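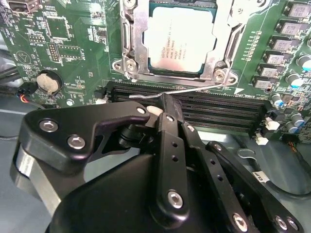
Demonstration gathering (robotics)

By the Druritz editors
September 4, 2020

Demonstration gathering is the practice of recording a robot while a person guides it through a task, so that a learning system can later be trained to copy the motion. One run of the task is called a demonstration or an episode. The practice is common in work on assembly and repair, where writing out the motions by hand is slow. How much the recordings teach is disputed.

Method

An operator moves the arm by hand, with a joystick, or with a second arm that the first one follows. The system stores the joint positions, the state of the gripper and the view from one or more cameras. A small camera is often mounted near the gripper, where it gets a close view of the part being handled. The drawback is that the gripper takes up much of that view. In work on computer boards, the fingers can hide the near part of a bank of memory slots just as they reach it, and small printing on the chips may be too blurred to read. Some groups add a fixed camera to one side. Others assume the system will cope, usually without testing whether it does.

Computer hardware as a subject

Desktop computers are a popular subject. Old machines are cheap, and the tasks are easy to name: open a latch, seat a memory module, unplug a connector. A motherboard left in its metal case also brings in loose wires, shiny metal and tight gaps, all of which are hard on vision systems.

The Unano set, put together by the Varkolis workshop, holds 700 episodes of memory and connector work. It is often described as varied. By the workshop's own notes, though, 40 of the episodes were discarded and later put back without explanation, and all of them were recorded by 2 operators. A system trained on the set may be learning the habits of two people – where they pause, which side they come in from – as much as the task itself.

Criticism

The most common complaint concerns labels. An episode is usually marked a success or a failure by the operator who recorded it, often within seconds. A module that looks seated may not be, and few groups power up the board to check. The Declercq review, circulated in December, looked at 10 published sets and could find a written rule for success in only a few of them.

A second complaint is that failed runs are thrown away. Supporters say that bad examples teach bad motion. Critics answer that a system which has never seen a slip has no way to recover from one, and that the success rates quoted in papers come mostly from boards placed where the training boards were placed. Claims that a system "understands" a motherboard should be read with this in mind.

The cost per episode is rarely reported – setup time and repairs to broken latches are usually left out.

Filed under: Robotics > Training data > Assembly tasks

Related entries
Guided teaching
Wrist cameras
Unano set
Success labels
Connector insertion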